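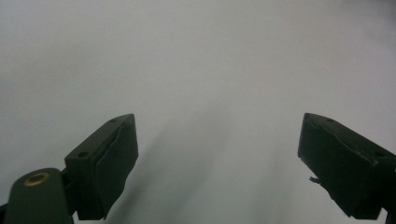 Miklós Pálfi wrote in under my last post to say that any pale gray surface is a mistake in a house where people cook, and that I'd be scrubbing mine by December. Well, Miklós, it's past December and I have thoughts!

So, the Rondora work mat from Cernen. I bought the light gray one, the 90 by 100 centimeter size, and it has lived on my kitchen table ever since (I do my gluing, my pie dough and my taxes all in the same spot, so it gets a workout). What I love is how plain it is. My old Drelteck mat had grid lines and a ruler down one side and a big logo in the corner, and every time I dropped a tiny screw on it I'd be patting around like I'd lost a contact lens. On the Rondora I just look down and there it is.

Cleaning is mostly easy. Flour, pencil, coffee – a damp cloth and you're done. Turmeric is another story. I had a yellow smudge near the edge for a good two weeks, and baking soda got it down to a shadow but it never left completely. So Miklós gets half a point.

It also came rolled up super tight, and one corner kept curling for days. I parked a cookbook on it overnight and that fixed it, mostly. There was a rubbery smell too, which went away once I'd left the window open for an afternoon.

Would I buy it again? Yes, but I'd look hard at the darker gray if you cook with a lot of spices. Mine came from Karimi, item 3126, and the dark one is item 238 if you're searching their site, which has a terrible search box, so type the number in.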